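A visit to the Stirko lab in Fedville
Torquil Munro, December 22, 2020 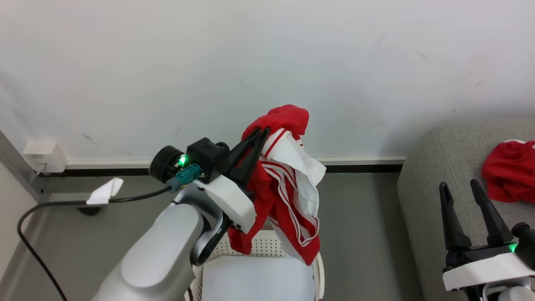
The left gripper with a red and white garment, seen from the robot's own head camera.

I spent a morning at Stirko, a small research group in Fedville that works on getting two-armed robots to tidy up clothes. Kvido Matoušek met me at the door and took me straight through to the test room.

The room is set up like part of a living room. There is a grey sofa, a white chair with holes in the backrest, and a white wall that has picked up a fair few scuffs. The clothes are ordinary ones. The robot has two light-coloured arms with a black two-fingered gripper on each, and the picture shows what its head camera sees when a garment has been picked up by the top and the rest hangs down in folds.

The method is called Tichý. Most earlier work in the group had the robot look for a collar or a sleeve before it did anything. Tichý skips that step. The robot takes hold of the bundle wherever the cloth stands highest, lifts it, and decides what to do next from the way it hangs. The second arm waits open until the first has a firm hold.

Matoušek showed me the numbers on a wall screen in the office. The model was trained on 952 recorded pick-ups, of which 478 were done from the sofa and the rest from the chair. The tests used 50 garments that had not been in the training set. It held on to 44 of them at the first try. The old method, given the same 50, managed 31. Shirts did best. Anything with a slippery lining did worst, and they don't yet have an answer for that.

I asked about speed. A single pick-up can take up to 400 camera readings before the arm commits, and it is slow to watch. Matoušek said they would sooner have it slow for now and look at timing in March, when the software moves to a newer computer.

We finished with tea and a look at Dinach, the program they use for labelling the recordings. It is a plain tool: play the clip, mark the moment of contact, mark the moment of lift, save. Two students do most of the labelling and each clip is checked by the other one.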